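FOR IMMEDIATE RELEASE – Jun 11, 2018

Dreltside announce second album "Westerberg"

Four-piece Dreltside are back. New album "Westerberg" out in January on Fullbridge. Nine songs, recorded live in Zurkarport with producer Theresia Fankhauser. Louder then the debut – less reverb, more bass.

"We wanted it short and rude," says singer Jaime Bastos. "No ballads. Well, one."

Vinyl limited to 1,000 copies, 100 of them signed. Pre-orders open now. Tour dates to folow.

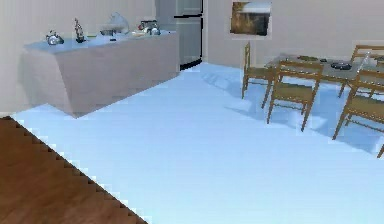

Press contact

Fullbridge press desk. Promos and interviews on request.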